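4.2 Swapping the hands

I'll admit I went into this part of the study rooting for the Temba. It's the simpler of the two hands we compared, it bolts onto the Jestesen arm with hardly any fuss, and after a winter of fixing tendon cables I was more than ready to love a plain two-jaw gripper. The multi-fingered Drasameo hand had spent most of December in pieces on my desk, and I wasn't in a forgiving mood.

We ran both hands on the same arm with the same Trarolent controller, and we left the controller gains alone between the two. That last choice cost us something. The Drasameo is a good deal heavier out at the wrist, so the arm sags a little when it stretches, and a fairer test might have tuned for each hand separately. But our question was what happens when a lab like ours (small, busy, not very patient) buys a new hand and just wants to use it. Most people don't retune. I've asked!

The objects were everyday things you'd find left on a table: bottles, paper cups, flat foil sachets, packs of wet wipes. We picked them to be annoying in different ways. A sachet is so thin that the fingertips have to come down almost to the cloth. A pack of wipes gives when you squeeze it, so the width you planned for isn't the width you end up holding. And paper cups are their own small misery, especially upside down, with the wide end at the bottom and the walls sloping away from your fingers as you go up.

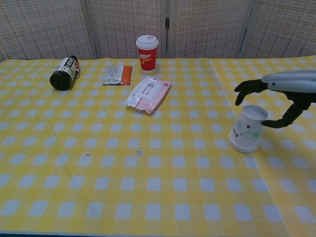 Each hand got 245 attempts, with the operator starting every one from a raised pose and lowering the open hand over the object. Nevzat Kozan drove the arm for nearly all of them. I took over when his shoulders gave out, and my runs are marked separately in the logs so that anybody who wants to throw them away can do so. We called a grasp good if the object left the cloth and stayed in the hand through a slow turn of the wrist. Crushed cups counted as failures even when they stayed put, a rule we argued over for longer than I'd like to say.

With the Drasameo we got 195 good grasps. The misses came in clumps, and the sachets were the worst of it by a mile. The curled fingers tend to meet the cloth before they meet the foil, and then they drag the cloth along and the sachet goes with it — very pretty to watch, no use at all. Cups went better than I'd feared. With the thumb low on one side and the fingers coming down over the other, Nevzat could close a bit at a time and stop when the wall began to bow. He says he was going by the look of the paper more than by the force readout, and I believe him, as the readout lags enough that I'd given up on it myself.

The Temba numbers need more care, because we changed the jaw pads 2 times along the way. I've kept those runs apart in the next section.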